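Week 8 notes: How a TV season gets to disc

6 min read

I promised I'd write up Friday's session for those of you who missed it, so here goes. We talked about why one season of television can end up in the stores as two boxes, and who decides that (it's rarely the people who made the show!).

Our case was Saklow, the sea-monster drama with 18 episodes in its first season. Akberg, the distributor, split it down the middle. The first box came out in May while the show was still on the air, and the second followed once the finale had run. Fans grumbled about paying twice — I was one of them — but the first box sold 1,730 copies in its opening week, and for a small label that's a very good week.

Please read the Tsutomu Arai interview before next class. He handled the packaging, and he's great on how a slipcover gets approved, rejected, and approved again.

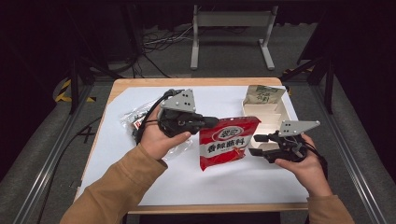
What goes in a collector's edition

Usually the same discs as the standard set, plus stuff. For Saklow that meant a booklet, a commentary on the pilot, and a reel of deleted scenes. I'd like you to think about which of those cost real money. Commentaries are cheap to record, but clearing the music under a deleted scene can eat the whole extras budget, and that's why so many of them play with no score at all.

For next time: pick any TV set you own or can borrow, and write 2 pages on its extras. Who are they for? Bring the case with you if you can.

Related notes
Week 7: Reading a retailer announcement
Week 6: Kirkis and the rental years
Week 5: Region codes and the Yokoyama imports

Contact the instructor | Back to top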